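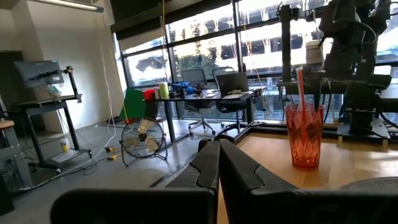
Page last changed: 1/19/23

Tumblers are back at the Jendidham workroom! If you missed out in August, when the first batch went in a single afternoon, come by the front counter and ask Maysoun Salameh for one. They're the see-through red-orange kind with the diamond pattern on the side, and I love how they feel in the hand (plus you can spot yours from across the room, so no more sipping a neighbor's lemonade). A red-and-white striped straw looks terrific in one, and we've laid in 226 of those, so please help yourselves.

We have 100 tumblers this time. Members get one free, and extras are $9, with everything going toward the Grultanbridge summer open house. The fund stands at 1,576 dollars as of this week, which made my whole morning!

Aminu Bassey is mixing his hibiscus punch again for the Oyelaran evening, and he wants everybody drinking from their own cup. Hand wash only, please, and write your name on the bottom in marker. The Greleo group can pick theirs up together if one person brings the list.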